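Asunto: Re: [lista] Doblado de las camisetas para junio
Fecha: 12 de abril de 2019

Buenas a todos:

Contesto debajo del mensaje citado, como piden las normas de esta lista que ya solo respetamos dos o tres.

> Sigo sin entender por qué hay que doblar las camisetas en rectángulo
> largo si las cajas de Nondlow son cuadradas. El año pasado las
> enrollamos, cabían de sobra y a la gente le dio igual. Además, el
> punto grueso de Birnetti no coge bien el pliegue y a la media hora
> parece un acordeón. Propongo enrollar y dedicar la tarde a otra cosa.

Vamos por partes. Las cajas de Nondlow son cuadradas, sí, pero el rectángulo largo no es como se guarda la prenda, es un paso intermedio. Primero se meten los lados y las mangas hacia dentro, se alisa, y luego se dobla esa tira en tres. Lo que sale entra en la caja de canto y deja la etiqueta de la talla arriba. Quien haya buscado una M entre 50 camisetas enrolladas, con la gente haciendo cola delante de la mesa, sabrá apreciarlo. Yo lo hice el año pasado y todavía encuentro rollitos en sueños.

En cuanto a que a la gente le dio igual: a la gente que recogió la suya la primera, puede. A los demás les dimos la talla que salió.

Lo del acordeón es verdad y no voy a discutirlo. Esta tela se arruga con mirarla. La naranja es la peor, o será que en un color tan chillón se ve todo.
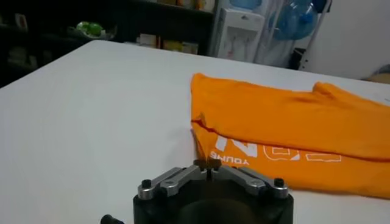 Camiseta naranja en tira, con sus arrugas, sobre la mesa blanca.

Ese grado de arruga a mí me parece tolerable. Es una camiseta para repartir en un polideportivo, no el mantel de una boda. Lo que sí conviene vigilar es el pico que se levanta cuando un pliegue queda mal asentado: si se deja así y se sigue doblando, el paquete sale cojo y al ponerlo de canto se abre. Se pasa la palma de la mano de dentro hacia fuera y listo. Plancha no, por favor, que ya tuvimos bastante con el estampado de Srour, que se quedó pegado a la suela y hubo que rascarlo con una espátula.

Sobre la tarde que íbamos a dedicar a otra cosa, hice la prueba en casa con 12 camisetas y tardé casi 8 minutos, con la radio puesta y parándome a contestar al teléfono. No creo que nos arruine la vida social.

Queda pendiente el asunto de las bolsas. Las de Nellano son bonitas pero tan justas que la XL entra a presión - y sale con la forma de la bolsa. Yo las dejaría para las tallas pequeñas y el resto lo entregaría sin bolsa, pero hay quien las compró con mucha ilusión y prefiero que lo proponga otro.

Si alguien quiere defender el enrollado, que lo haga antes del lunes y, a ser posible, sin mandar otra vez el vídeo de la mochila militar. Lo hemos visto todos.

Un saludo

PD: Sigue faltando una caja de la talla S. Si la tenéis en el maletero, no habrá represalias.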